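Ticket 517 - Fliltus listings support
Subject: Restaurant guide for Narnellow shows closed places as open, ranking looks wrong
Status: Reopened
Opened: November 12, 2019

Reporter's note

I run the dining pages for a small travel site and we pull our "Where to eat" box from Fliltus. The Narnellow guide has been off since October. Three problems.

1. Huerta is listed as open for lunch. It stopped doing lunch in October and the sign on its door says so. I walked there to check.
2. The noodle stalls along the river are gone from the guide completely. They were in the top half of the list all summer.
3. Vimo, which has 18 reviews, sits above places with hundreds. The reviews all say much the same thing about the dumplings.

Please don't send me the article about clearing my browser cache. I have done it on two computers and a phone.

Support reply 1

Thank you for contacting us. Restaurant hours are supplied by the owners. We have refreshed the Narnellow guide on our side and the issue should now be resolved. Closing this ticket.

Reporter

It isn't resolved. Huerta still says 12 to 3. I'd also like to know what "refreshed" means, as the "last updated" line at the bottom of the guide didn't move.

Support reply 2

Reopened. We have asked the hosting team whether the guide is being served from an old copy. 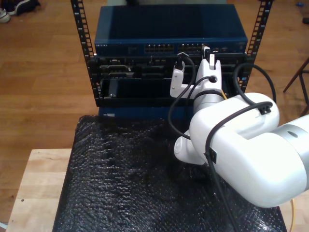
Attachment 1: NETGEAR switch at the top of the rack

Reporter

Thanks, but I doubt a network fault picks out the lunch hours of one restaurant and leaves its dinner hours alone. The dinner hours are right. So is the phone number. If the whole page were old, I would expect the old phone number too, and that changed in the same week.

Support reply 3

The hosting team agrees that the page is current. The lunch hours are kept in a separate field, and the owner's form only updates the main one. We have corrected Huerta by hand. Other restaurants with split hours may be affected. A search found 162 of them across all guides.

Reporter

Huerta is now correct, I checked it just before writing this. Will the other 162 be fixed by hand too, or do I have to report them one at a time?

Now the stalls. I was told by chat that they "did not meet quality standards." Which ones? The pepper soup stall had better scores than half the sit-down places you kept, and people plan their evening around it.
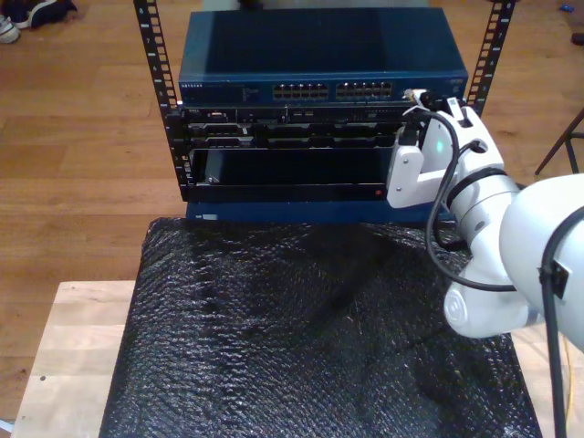 I went back through my saved copies of the guide, and every place that vanished has one thing in common: no street number. They are stalls. They have a corner, a cart and a line of people. My guess is that somebody made the address field required and the stalls fell out. That has nothing to do with quality.

Support reply 4

Confirmed. An address check was added in October and listings without a street number were hidden. More than 2,000 listings are affected in total. Stalls will be allowed to use a map pin in place of an address. The Narnellow stalls have been restored as a first step.

Reporter

They're back, except the grilled squid one by the footbridge. The pin for the pepper soup is on the wrong side of the river - fine if you can swim.

Support reply 5

Pin moved. The squid stall was listed twice and both copies had been hidden as duplicates. One copy is now visible.

On Vimo: our ranking gives extra weight to recent reviews. We see no sign of a problem.

Reporter

All 18 were posted inside two days and several share a spelling mistake. I ate there. The dumplings are okay. I'm not accusing the kitchen of anything, but I won't print that ranking under our name, and I have switched off the "top pick" label on our end until someone reads those reviews.

Support reply 6

Passed to the review team. Items 1 and 2 are marked fixed for Narnellow. Item 3 remains open.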